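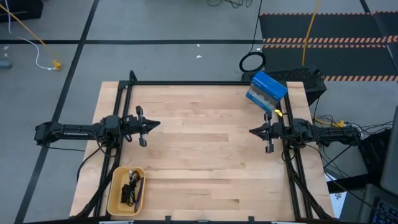 Asnakech Zeleke asked whether a club with no machine shop and one teacher could really get the Kamesix two-arm bench running before the end of a semester. Yes! Three of the school teams we supply were picking things up with theirs inside the first month, and the Trevulholm club did it with students who had never held a hex key before.

Kamesix Two-Arm Bench, Club Edition
Item 2660
Sold as a kit, for robotics clubs and student project teams
Page updated 14/04/2024

The Kamesix is a table with two matching arms that face each other across a wood top. The frame is black aluminum extrusion and it runs past the wood at the edges, so you can bolt on whatever your project needs next. Students love this part. Give them a rail with slots in it and by the following week there is a bracket on it that you never asked for.

Each arm ends in a two-finger parallel gripper with narrow tips. They are good with pens, blocks, cable ends, small boxes and folded cloth. They are not made for heavy lifting, so please leave the full water bottles to people.

What teams do with it

Most clubs begin with one arm and one object: reach, close, lift, put down in the tray. It sounds small, and then you see a room full of ninth graders go silent waiting for a gripper to close on a pen. After that comes the handover, where one arm passes something to the other over the middle of the table. This is where the two-arm setup earns its space, and it's a great problem for a team because one pair of students can own each arm and they have to talk to each other constantly (loudly, in our experience).

The Dinsa Challenge tasks fit the bench well. This season's list has cable sorting, box turning and the handover, and all of them can be practiced on the standard top with no changes. Teams taking part should check the rules for the size of the practice objects before they start taping marks on the wood.

In the kit

Frame parts, cut and tapped
Wood top
Two arms with grippers fitted
Power supplies and all arm cables
16 cable clips
Mounting brackets and a bag of spare bolts
Printed build guide and the lesson folder, 42 pages

Not in the kit

Computer, monitor and keyboard
Floor mat and floor tape
Trays, pens, boxes and other things to pick up

Any shallow tray will do. Lightweight cardboard boxes make excellent practice objects, and you can get them free from the recycling.

Building it

Plan on three club meetings. The frame goes together in the first, the arms go on in the second, and the third is for cables and first moves. Do the cables slowly. Run them along the arm, leave slack at every joint, then move each joint by hand through its full range before you close the last clip. A cable that is too tight will stop an arm just as surely as a bug in the code, and it takes a lot longer to find.

Leave walking room on all sides. Tape lines on the floor work very well for showing where people may stand while the arms have power, and the younger members take them seriously, sometimes more than the adults do. One student at the keyboard, one at the power switch, everybody else behind the line.

The software runs from a laptop or desktop. Students can move the arms with the on-screen sliders, record positions and play them back, or write short scripts. The lesson folder starts with sliders and gets to scripts in chapter five. Clubs with some coding behind them usually skip ahead, which is fine, but do chapter two anyway. It covers setting the zero position, and half of the support mail we get is about that!

Spares

Gripper tips, clips and cables are sold one at a time. Tips are the first thing to wear, so we suggest a second pair for any team going to an event. Arms can be sent back to the Astby workshop for service, and you can keep working with the other one in the meantime.

Loan bench

Not ready to buy? We have a loan bench that goes out to schools for one month. It arrives built, with the lesson folder, and you need two strong people and a wide door. The April slot is taken. Write to the Astby office with your school's name, the number of students in the club and the month you would like.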